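Flundex Two-Hand Teleop Kit – glove and tracker set for teaching bimanual tasks

Sold by Narley Robotics Supply. In stock, ships from our own shelves.

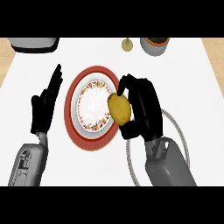

I've been selling teleoperation gear for a good while now, and the Flundex is the first kit I've wanted to keep for myself (I did keep one, it lives on my desk next to the coffee). So this page is going to be longer than our usual ones. If you only want the specs, scroll down, they're near the bottom and they're short.

The idea is simple. You put on two gloves, strap a tracker to each wrist, and the robot's hands do what your hands do. Curl your thumb and the robot curls its thumb. Every move gets recorded as a demonstration, and you feed those demonstrations to whatever learning code you're using. The kit works with real arms, and it works with simulated ones too, and I'd start with simulated ones if you've never done this before. You'll knock over a lot of glasses in your first afternoon and it's much nicer when they're made of polygons!

What you can teach with it

Most of my own practice has been on table tasks. The kit comes with a starter set of simulated tabletops called Dramlow, and it's a white table with dinnerware and kitchen odds and ends on it. My favorite is the one with a flowered plate sitting on a red charger, where you pick up a yellow thing shaped like a potato or a lemon and hold it over by the plate's edge with the right hand. The left hand stays open off to the side and doesn't touch anything. Sounds too easy, right? Try it. A smooth oval object is a rotten thing to hold with fingers, because if you squeeze from the tips it wants to squirt out. What works for me is getting the palm in close and wrapping the fingers around one side, then letting one finger come over the top. With a two-jaw gripper you don't have that option, and that's pretty much the whole case for buying gloves.

The idle hand matters too. New people forget about it completely. They concentrate on the right hand and the left one drifts, and then you've got forty-some seconds of data where the left arm is slowly wandering toward the dishes, and the policy learns to do that as well. Park it somewhere clear, fingers open, and leave it there. There's a hold button on each wrist strap that freezes that side for you. I use it constantly.

What's in the box

Two gloves, left and right, in your choice of small, medium or large
Two wrist trackers with straps
One base station with a table clamp
One foot pedal (tap to start a recording, tap again to stop)
Charging cable with two ends, so both gloves charge together
Spare finger loops, one bag
A card with the pairing steps, which you should keep because the lights are confusing

You'll need your own computer. You'll also need your own robot if you're going past simulation, obviously.

Setting it up

Clamp the base station to the front edge of your desk, at chest height if you can manage it. Put the gloves on before you turn them on. Hold both hands flat, then make two fists, then touch each fingertip to the thumb. The software walks you through it, and you'll do the same thing again any time you take the gloves off for lunch.

After that comes the part people skip, which is matching your arms to the robot's arms. Your elbows aren't where its elbows are. Spend a few minutes just reaching around in the empty air above the table before you go for any object. I put a sticky note on my monitor that says REACH FIRST and I still forget on a Tuesday morning.

One more tip about viewpoint. Looking down from above the table is great for lining up with a plate but it's bad for judging height, and an object can look like it's resting on the rim when you're really holding it above. Use the second view window. It's off when you first install, and I wish it wasn't.

Recording good demonstrations

My first set was 152 recordings of one task and I threw a big chunk of them out. They were all mushy! I'd hesitate, back up, grab, regrab, and the robot that came out of it did exactly the same dithering. The second time around I practiced with the recorder off until the motion was boring, then I tapped the pedal. I kept 44 good ones and the result was better than the first try by a mile.

Move the object a little between takes. Turn it, too, since an oval lying lengthwise needs a different grasp than one lying across. Keep the rest of the table as it is until the basic grasp is solid, and after that you can start shifting the background stuff around.

Keep your sessions short. Your shoulders get tired before you notice, and tired demonstrations sag. I quit after 23 minutes because that's when my playlist ends, and it happens to be a pretty good length.

How it compares to the Eklund

We also carry the Eklund hand controllers and I get asked about them all the time. The Eklund is a pair of grips with a trigger on each. It's cheaper, it's tougher, you can hand it to a visitor with no fitting at all, and if your robot has simple grippers then please just buy that one and save your money. The trigger only opens and closes, though. If you've got robot hands with a thumb and several fingers, a trigger leaves most of what you paid for sitting there unused. That's where the Flundex earns its keep.

Things I don't love

The medium glove runs small. Go up a size if you're between.
The pedal slides on hard floors. I put a square of shelf liner under mine.
There's no touch feedback. You're going by eye, so you'll grip too hard at first and need to train yourself out of it.
The wrist straps pick up lint like you wouldn't believe.

Specs

Item number: 623
Hands: both, tracked separately
Fingers tracked: all five per hand
Connection: wireless to base station, USB from base station to computer
Glove charging: USB-C
Simulated scenes: Dramlow starter set included
Recording control: foot pedal or keyboard
Care: finger loops are washable by hand, gloves are wipe-clean only

Ordering

Pick your glove size from the menu, and if two people will share the kit, add a second pair of gloves in the other size (they pair to the same trackers). We'll swap sizes once for free as long as the loops haven't been trimmed. Orders in by 2 p.m. go out the same day.

Got a robot hand you're not sure about? Send me the make and how many fingers it has before you order and I'll check it against the list. The list is long and growing, but a few of the older hands still need an adapter file, and I'd much rather email you that file up front – it's free, and it takes me two minutes.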